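Week 6 notes - domestic plumbing, drain waste and vent
Instructor: Eilidh Lamont. Bring the Lukumay reader, we only get to ch. 4

Recap from last time: supply side is under pressure, drain side isn't. Gravity does the work. Everything today follows from that.

Slope. Quarter inch per foot for the small lines, so a 20 foot run drops 5 inches end to end. Measure it, don't eyeball. Too flat and solids settle. Sags just as bad, strap the pipe properly.

Traps. Every fixture gets one. The water sitting in the bend is the seal, keeps sewer gas out of the room. Floor drains nobody uses dry out, pour water in now and then. No S-traps in new work (Parvaneh asked why, see vents).

Fittings. Tees, wyes, elbows, couplings. Sanitary tee has a curved branch, plain tee doesn't. Plain tee ok on supply, NOT on drains. Horizontal to horizontal = wye, and a 45 if you need to get all the way round to 90 degrees.
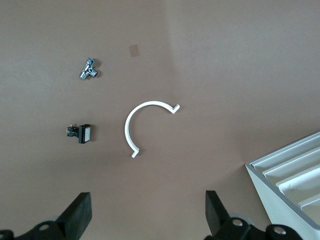
What does a vent do for a trap?
It lets air in behind the draining water, so the water going down doesnt suck the seal out with it.

Vents cont. Dry vent takes off above the centerline of the drain. Runs up through the roof, or ties into another vent above the flood rim of the highest fixture. Gurgling sink = check the vent first. Air admitance valves: allowed some places, not others, look up your local code.

Cleanouts. Base of each stack, and leave room in front to get a cable in. Don't drywall over them!!

Reading for next time: Lukumay pp. 159 on, stop at water heaters. Sketch due, one bathroom, all vents drawn and labelled. Pencil fine. Jamila Talukder is taking the lab group, 25 max, sign the sheet by the door.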